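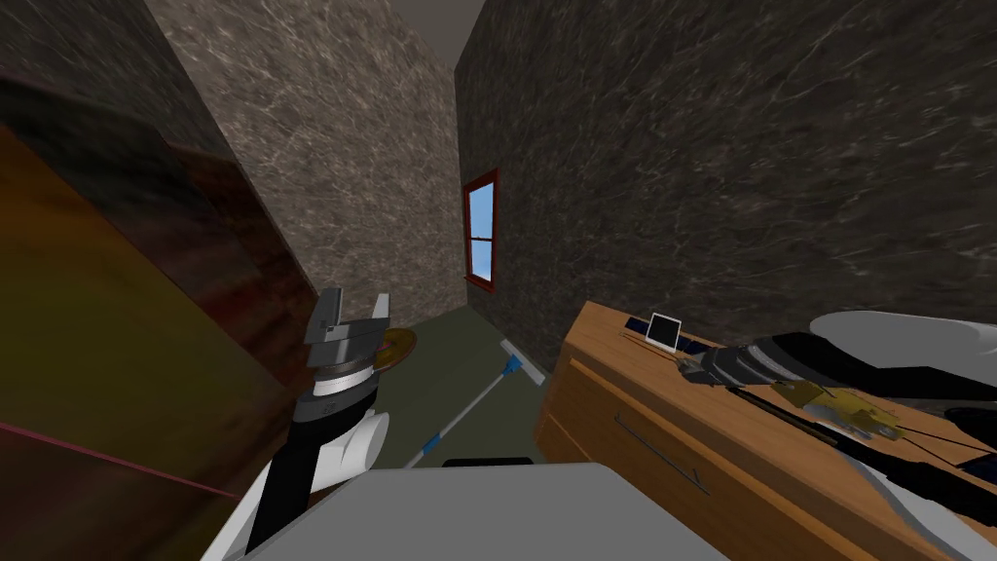 Rents in Flodinov will go up whatever the town does about window sizes, Adelmo Monti told council on Friday night, and the people living in the smallest rooms will be the ones who pay. He said he had nothing against daylight but wanted to know where tenants were supposed to go while the work was being done.

His was the first of a long run of comments on the proposed rental standards bylaw, which passed second reading shortly before 11 p.m. The bylaw would set minimum rules for windows, heating and ventilation in every rented room in town, including basement suites, units over shops and single rooms in shared houses. It goes back to council in December for a final vote.

Flodinov has 586 registered rental units. Town staff believe there are others that have never been registered, mostly in the older streets between the rail line and the river, but the report to council did not try to put a number on them.

The town received 126 complaints about rental housing last year. Damp and mould made up the largest share, followed by heating that didn't work or couldn't be controlled by the tenant. Under the current property standards bylaw, an inspector can order a landlord to fix a leaking roof or a broken furnace, but has little to go on when a room was simply never suitable for someone to sleep in.

"We get called to a place, we look at it, we can see it's no good, and then we go through the bylaw and there's no line in it that applies," said Osvaldo Morelli, the town's senior property standards officer. "Then I have to go back to the tenant and tell them that."

What would change

As it stands after second reading, the bylaw would require every bedroom to have at least one window to the outside. The window would have to open unless the room has a working mechanical vent. Where the sill is above a set height, the landlord would have to show that there is another way out of the unit in a fire.

Heating would have to be able to keep the room at the temperature already set out in the town's winter heat rule, and the control would have to be somewhere the tenant can reach. Several people who wrote to council said their thermostat was in a locked hallway or in the landlord's own part of the house. Portable heaters would no longer count as the main source of heat.

Bathrooms without a window would need a fan vented to the outside. Fans that blow into an attic or a ceiling space would have to be redone.

The bylaw says nothing about finishes, furniture or appliances. An earlier draft had a section on flooring and wall coverings, and it was taken out after the town solicitor advised that it would be difficult to enforce. Landlords would still be free to furnish a unit or leave it bare, and a television or a cupboard supplied with the room would have no bearing on whether it meets the standard.

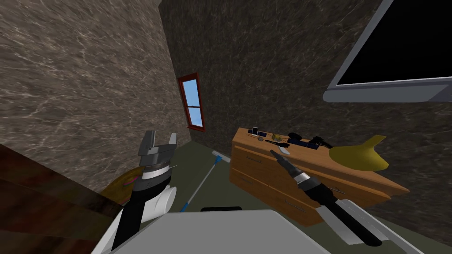
Windows the sticking point

Most of the argument on Friday was about windows. Many of the rooms over the shops on Sanna Street were built as storage and have small openings set high in the wall. Staff said these would be looked at one by one. Some would pass with a second exit, and some would need a larger opening cut.

Cosimo Dal Bello owns a building on Sanna Street with a bakery on the ground floor and rented rooms upstairs. He told council he had already asked a contractor about enlarging the windows at the back and was told the brickwork would have to be braced first.

"I'm not saying don't do it," he said. "I'm saying I can't get anybody out here to do it before next fall, and your bylaw gives me until spring."

He asked for the deadline to be moved to two years after the bylaw comes into force. Council agreed to that for structural work only. Landlords would have to apply for the extra time and show that they had hired someone or were on a waiting list. Heating and ventilation work would keep the shorter deadline.

The heritage rules add another wrinkle. A number of the buildings on Sanna Street are on the town's heritage register, and changes to the front need separate approval. Planning staff said changes at the back or side usually do not, but owners should ask before they order anything. The planning counter will take those questions without an appointment on weekday mornings.

Mayor Viera Kadlec said she didn't want to see owners caught between two sets of rules from the same town hall. She asked staff to come back with a single form covering both the heritage approval and the rental standard.

"If we tell someone to put in a bigger window, we shouldn't have another desk telling them they can't," she said.

Cellow supports most of it

Cellow, the largest private landlord in town, said in a letter that it supports the heating and ventilation sections and expects most of its units to meet them already. It asked council to drop the requirement for a yearly self-inspection form, saying it repeats what insurers ask for. Council left the form in but changed it to every second year for units that pass their first inspection.

The company also asked whether furnished units rented by the month to workers at the Skiso cannery would be covered. Morelli said they would. Short stays in hotels and motels would not be, as they come under provincial rules.

That answer drew some discussion. The cannery takes on extra workers every summer, and many of them rent rooms in private houses for the season. Adelmo Mazza, who rents out the top floor of his house to seasonal workers, said he hadn't known until last month that he was supposed to be registered at all. He said the notice had gone to an old address and that he suspected other people on his street were in the same position.

"I'm happy to register. I'd have done it years ago," he said. "But I'd like to know I'm not going to get a fine in the mail the day after."

Council voted to waive the late registration penalty for anyone who comes forward before the bylaw takes effect. The regular registration fee would still apply.

Tenants want more inspectors

Speakers for the tenants' side said the rules themselves were reasonable but would mean little without staff to back them up. The town has one full-time property standards officer and one part-time. Morelli told council that first inspections could be finished within the deadlines if the part-time job is made full-time, and that he would not promise it otherwise.

The cost of the extra hours has not been worked out in detail. Staff suggested that part of it could come from a higher registration fee, and the rest from general revenue. The mayor said it would have to be dealt with in the budget along with everything else.

A petition asking council to adopt the bylaw without further delay was presented with 3058 names. Some of those are from outside town limits, the clerk said, but there is no rule against that and the petition was accepted.

One woman who spoke near the end of the evening said she had lived for a winter in a basement room where the only window had been painted shut. She complained to the landlord and then to the town, and moved out before anything was done. She asked council what would happen to a tenant who reports a room and is then told to leave because it can't be rented any more.

Morelli said an order would normally give the landlord time to make repairs with the tenant in place. Where a room has to be closed, the town would refer the tenant to the county housing office, but it has no rooms of its own to offer. Several councillors said they were not satisfied with that answer and asked for a report on temporary housing before the final vote.

Monti, speaking again later in the meeting, said this was the point he had been trying to make at the start.

Next steps

A revised draft with Friday's changes will be posted on the town website and copies will be left at the library. Written comments can be dropped off at the clerk's office or sent by email. There will be no second public meeting, but residents can ask to speak when the bylaw comes back for third reading in December.

If it passes, registration letters will go out to all known landlords, and first inspections will start with units that have had a complaint. Basement suites come next, and then the rooms over the shops. Units built under the current building code will be left until last.

Tenants who have no heat or can't open any window in their room don't have to wait for the new bylaw. They can call property standards during office hours now, and no-heat calls are taken by the after-hours line until 10 p.m.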